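## Chapter 2: Does Line Color Matter?

Walk into any tackle shop in Brokemport and you'll be told that trout shy away from bright line. Maybe they do. The people saying so usually have a spool of clear line to sell, and few of them have fished both kinds on the same water in the same week.

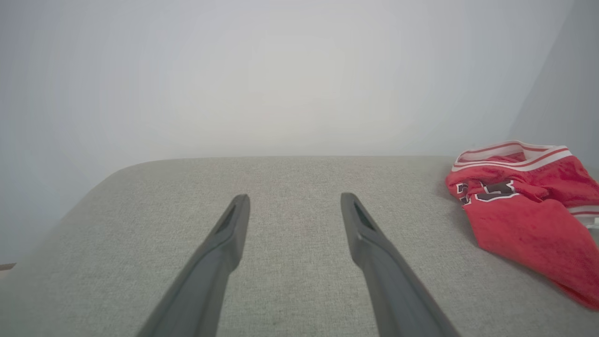
Vitalii Stelmakh tried it on the Nuser one July. He logged 237 drifts, switching leaders every 13 casts, and found no gap he was willing to bet on. One river and one angler don't settle much, and he picked the pools himself. Still, it's more than most catalogs offer.

We'll start with what a trout can see in moving water, then look at how the claims for "invisible" line are tested, when they're tested at all.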